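Tallura Dual-Arm Bench Kit
Set-Up Guide, Section 5: First Handling Exercise

5.1 Purpose

This section describes the first handling exercise to be carried out after the arms have been mounted and the grippers calibrated (Section 4). The exercise uses a pen, a marker and a paper cup. It allows the operator to check reach, grip and clearance between the two arms before heavier or more costly items are placed on the table.

The operator must have completed the safety briefing in Section 2. A second person should be present for the first run and should stand within reach of the emergency stop.

5.2 Preparing the Table

1. Remove all tools, packaging and spare fasteners from the tabletop.
2. Wipe the tabletop with a dry cloth. Do not use polish or spray cleaner on the day of the exercise.
3. Place the paper cup between the two arms, where both grippers can reach it without full extension.
4. Stand the capped marker in the cup. The marker may lean against the rim.
5. Switch on the overhead lighting and leave it at one level for the whole exercise.

CAUTION: Do not use glass or ceramic cups. A broken cup can damage the fingertip pads and leave sharp pieces under the arms.

5.3 Running the Exercise

1. On the control panel, select Training, then Handling, then Program 21.
2. Set the speed to Low. The program will not start at any other setting until it has been completed once.
3. Confirm that both grippers are open and clear of the cup.
4. When prompted, hold the pen upright between the fingers of the left gripper and press Close. Keep your own fingers above the gripper plate at all times.
5. Step back behind the floor line and press Start.

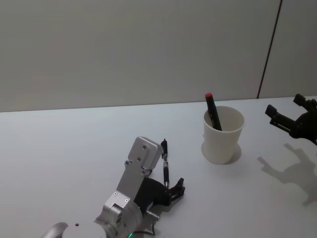
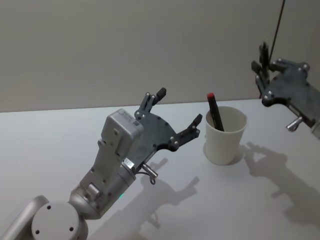
6. Watch the first pass without touching the panel. If either arm moves toward the other and does not slow down, press the emergency stop.
7. At the end of the pass, the arms return to the rest position and the panel shows the result.
8. Repeat until the panel shows five passes in a row with no fault.

NOTE: A light paper cup may shift when a finger touches the rim. This is not recorded as a fault unless the cup falls. Return the cup to its place before the next pass.

5.4 Fault Codes

2042 – Grip lost. The item slipped or was not detected. Check the fingertip pads for dust and repeat step 4.

1136 – Clearance. The two arms came closer than the set limit. Move the cup toward the center of the table and restart the program. If the code returns, repeat the calibration in Section 4 before going further.

Any other code should be looked up in Appendix B.

5.5 After the Exercise

Open both grippers from the panel and remove the pen by hand. Do not pull an item from a closed gripper. Check that the cables move freely at each wrist and record the result in the site log, with the name of the operator and of the second person present.

Kits supplied through Coniter are covered by a separate service agreement. Questions on this section should be sent to the training office, attention Zuzana Jireš.

Section revised Jul 6, 2024.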